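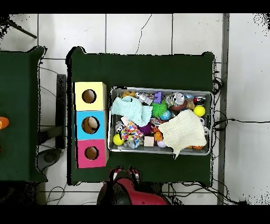
Three boxes and the tray, on the green table

Gemata Forum > Play and Learning > Home-made Materials > Cardboard boxes with holes, how full should the tray be?

Print this thread | E-mail this thread

fanni_vass
Hello to all. I am reading this forum for a long time but I write seldom. I run the play corner at the Stitenard toy library in Urley, every Sunday morning, mostly for children between one and three years and their parents. In winter I made three boxes from cardboard, each with a round hole in the top, and painted them yellow, blue and pink. The children take things from the metal tray and put them in the holes. It is a simple activity and they like it very much.

My question is about the tray. You can see that I fill it well. There are balls, the green one with spikes, some small figures, a plastic bottle, and two cloths that lie over the toys so that the child must look under them. One mother told me it is too much and that her son only throws things out. Another mother said the opposite, that her daughter was busy for the whole morning. So I would like to know how you do it. Do you offer few things or many? And do you use cloths?

beat_zwahlen
Member, 936 posts
Hello Fanni. The boxes look good, and the colors are easy to tell apart even for a small child. But I agree with the first mother. For me the tray is too full. In our group we offer 6 objects at one time, in a low basket, and the rest stays in the cupboard. A child of 14 months does not choose when there is so much. He grabs what is on top, and the spiky ball wins every time.

I would also take away the small figures if you have children under three. Check every object before each morning. I use a cardboard tube as a measure, and what goes through the tube does not go on the table.

fanni_vass
Thank you Beat. The check with the tube I do also, but I will do it more often. With the number I am not sure. When I put only a few things, the older ones are finished in two minutes and then they go away to the cars.

kanako_k
I do not agree with Beat, sorry! At my place we call it the searching tray, and the mess is the point of it. The children push their hands under the cloth and feel something soft, then something hard, and they pull it out and are so surprised (my nephew laughs every time, even when it is the same yellow ball as before). If you leave only six things on view, there is nothing to search for. It becomes a different game. It is also a nice game, but a different one.

The cloths are a very good idea. I like that you have two which are not the same. I would add one with a rough feeling, maybe a piece of old towel or linen.

Ferhat Duman
Good evening. I have a practical question about the boxes. Are they fixed together or do they only stand in a row? I made something similar with my daughter and the boxes moved away each time she pushed a ball in. After one week the corners were soft and we had to throw everything away. Which glue do you use?

Also, how do the children get the things out again? This was our biggest problem. I cut a door in the side, but then my daughter was only interested in the door.

fanni_vass
Hello Ferhat. They are joined on the inner sides with double tape, so they make one long block. For glue I use the ordinary white one from the craft shop, and I leave it to dry over the night. The paint is Talpur, the kind for school, two coats. The cut edges I left without paint, and there the cardboard becomes soft first. I am thinking to cover them with paper tape.

For getting out: there is no door. The parent turns the block over and everything rolls back, and for many children it is the best moment. Last month a father did it perhaps ten times.

From above the three boxes make one straight row, each close against the next.

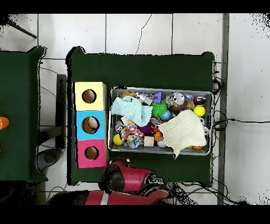

Boxes in a row, with the egg in the blue one

Ferhat Duman
Thank you, now I understand better. I will try with the tape. I see something is lying in the blue box and you can still see it through the hole. Is this on purpose? Our boxes were very deep and everything disappeared in the dark. My daughter became angry about it.

fanni_vass
Yes, it is on purpose. I call it the egg. It lies in the box so a child who comes to the table understands what the holes are for, and I don't need to explain. Low boxes are better in my experience, because the child can see the thing and reach for it. I made a high one before and the children put the whole arm inside. One girl did not get it back so easily, so I stopped with high boxes.

marisol_greenberg
Moderator
Moving this from General to Home-made Materials, where more people will find it.

I am somewhere in the middle between Beat and Kanako. A full tray is fine for a child who already knows the game. For a new child I would start with the balls and one cloth. You have several balls there, and a ball is the easiest thing to drop. Then each week you add something with another shape. The soft toy with the colored spots is a good second step, it can be squeezed if the hole is a bit narrow.

beat_zwahlen
I can accept this. But please, who changes the tray between the new child and the child who knows the game? On a busy morning I have no hands free for it. With the basket I have the same for everybody and it is calm.

Kanako, about the cloths I still think differently. In our group a cloth is always on somebody's head after one minute, and nobody looks at the boxes.

kanako_k
But a cloth on the head is also playing, Beat :)
For the busy morning: two trays. One with many things, one with few, and the parent chooses. There seems to be a second table on the left in both of Fanni's pictures, so maybe there is enough room to do it.

fanni_vass
Two trays is possible. The metal one I have only once, but I can use a plastic box from the kitchen for the small selection. On the next Sunday I will put balls and one cloth in it and leave the big tray as it is.

Does somebody have experience with sorting by color with such boxes? I have the two yellow balls and they would match the yellow box, also the blue ball with the globe for the blue one. For the pink box I have nothing yet.

marisol_greenberg
Moderator
For pink you can wind wool into a ball, or sew a small cushion with rice, very well closed. I would not correct them on the colors before two and a half. My own group puts everything in the same hole until it is full.

Ferhat Duman
Mine too. It was always the hole nearest to her.

I have bought the white glue and cut the first box this evening. When it is painted I will write again how long the corners hold.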